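Storage and Sorting at Home, Session 4: Baskets
Course notes, Rosard Evening School

Okay, so last time we got as far as emptying the hall closet onto the floor, and a few of you told me you still have it on the floor. Fine! We start from there.

My rule for this session is that you pick the basket after you've made the piles. I know it's tempting to go shopping first (I once came home from Lurnari with a whole stack of them and no idea what they were for), but a basket you already own will talk you into keeping whatever fits inside it.

Once you have your piles, give each one a color. I like strong, plain colors because you can read them from across a room, and kids who can't read labels yet can still put things back. In my house blue is for cloth things, red is for tools and tape and batteries, and black is for stuff that's leaving the house. Yours can be anything, just write it down and stick it inside the closet door. 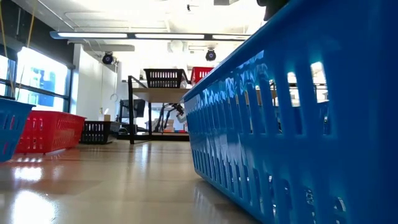
Fig. 1. Slotted plastic baskets in blue, red and black, set out on light wooden tabletops.

Now, slots. I'm a big fan of slotted sides for anything made of cloth, and for potatoes and onions too. Air gets in, and you get a peek at what's in there without pulling the whole thing down. Where slots let you down is small stuff: pens, screws, hair clips, all of it works its way out. Put those in a lidded tub first and then the tub goes in the basket.

Measure your shelf before you buy! Depth is the one people forget. My closet shelf is nearly 400 mm deep, so I want a basket a little shorter than that, with room for my fingers behind the rim. Measure at the rim as well as the base, plenty of baskets get wider toward the top.

For next time: sort one shelf, 17 items or more, and bring me your color list. We'll do labels, and then the dreaded cable drawer.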